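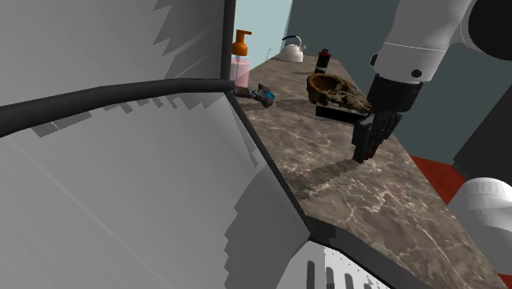
## 1. Period covered and status

This report covers the period up to the end of September and concentrates on the demonstration day at the Grirnwood site, held on a Thursday. It is submitted to the Younis fund under the reporting terms for Kuditura, the simulated manipulation project. The previous report dealt with the physics settings for hard, irregular objects, and that material isn't repeated.

Status against plan:

- Work package 1 (kitchen scene): complete.
- Work package 2 (arm and gripper model): complete, one open defect, see section 4.
- Work package 3 (small-object grasping): in progress, on schedule.
- Work package 4 (public demonstration): first of two events held.

## 2. The demonstration

The visit was arranged by the Grirnwood office and open to partner staff, invited suppliers and the public. Doors opened at 10 am. The register at the front desk shows 86 visitors. The room was set up with one large screen showing the simulator output and a second screen showing joint positions and contact forces. All runs were live. A recorded run was kept ready in case of a network fault and wasn't needed.

The task shown was the standard one for work package 3. The simulated arm works over a stone counter on which household items have been placed together with less usual ones. It is asked to move to a named item, close on it and lift it by a set height. The mixture is deliberate. Plain shapes such as the kettle and the soap dispenser have been solved well enough for some time, and the funding was given for shapes that aren't plain. The larger brown object on the counter has a hollow at one end and a rough body, and a flat black item is placed close in front of it, which limits the directions from which the gripper can come in.

Scene loading took longer than expected at the first session. The cause was the texture set being fetched from the Okix server instead of the local copy. It was corrected before the second session and loading was normal for the rest of the day.
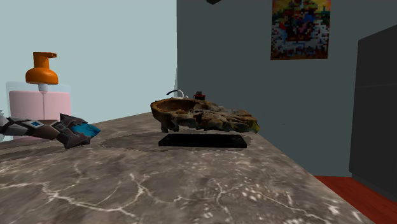 *Figure 2. Counter layout with the rough brown object, flat black slab and soap dispenser.*

The layout was kept the same for all sessions so that visitors who stayed could compare one run with the next. The long item with the blue tip, lying in front of the dispenser, came up several times in questions. It has been in the object library from the beginning and is used for its thin shaft and uneven head. One visitor asked whether it could be changed for a ladle. A ladle is in the library already and can be used at the second event.

Other questions, in the order they were noted:

- Whether the simulated stone has the same friction as real stone. It has a single value over the whole surface. The veins are colour only.
- Whether the shadows with jagged edges are a fault. They come from the low shadow resolution chosen to keep the frame rate up. The grasp planner doesn't use them.
- Whether the arm can see behind an object. It can't. The planner works from the camera views it is given, and hidden parts are estimated.
- When a real arm will be used. This is outside the present grant.

## 3. Results from small-object grasping 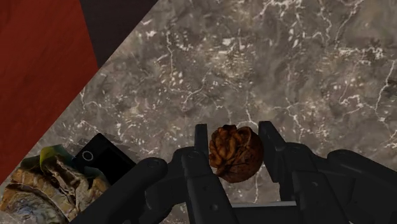 **Desmond Quintanilla**
Technical Lead, Kuditura

The walnut is the hardest of the small objects in the present set. One side is kernel and the other is shell, so the two fingertip pads meet surfaces of different shape. In early versions the model treated it as a sphere, and the gripper closed to a width that left a gap on the kernel side. The collision mesh has now been rebuilt from the visible mesh, with the deeper folds filled in to save computing time.

In the month before the demonstration we ran 530 grasp attempts in simulation, split over the small-object set. Of these, 200 were on the walnut, with the starting angle changed each time. The full log has been placed in the shared folder with the settings used. The success rates will be reported after the second batch, when the corrected contact model has been applied to both, as the two sets of figures can't be compared at present.

What can be stated now is of a general kind. Most failed attempts on the walnut were lost in the last part of closing, when one pad touched before the other and the nut turned. Slower closing reduced this but made each run longer. A small sideways correction after first contact gave a better result for less time, and this method has been taken forward.

Approach from above is limited by the neighbouring objects. The shell-like end of the brown object and the black item lie to one side of the walnut, and the outer linkage of the gripper is wide when the fingers are open - wider than we had allowed for in the first planner. The clearance check now includes the linkage as well as the fingers.

## 4. Open defects

The wrist sometimes rotates the long way round when the target is near the end of its range. It happened once in front of visitors, without a collision. The cause is known and the correction is being tested.

The black item can be pushed by the gripper and afterwards sinks slightly into the counter. This is a contact setting on very thin bodies and has lower priority.

## 5. Spending and staffing

Spending is within the agreed budget. The demonstration cost less than planned because Grirnwood supplied the room and screens without charge. We ask for permission to move the unspent part to computing time under work package 3. There were seven staff on duty for the day, all from the existing team, and no extra hours have been claimed.

## 6. Next period

- Second batch of walnut attempts with the corrected contact model.
- Wrist rotation defect closed and regression runs stored.
- Local copy of the Okix texture set made the default on all machines.
- Date for the second event to be agreed with Grirnwood. We would prefer a smaller room and shorter sessions, with questions taken between runs.

A decision on the budget transfer is needed before the next batch is booked.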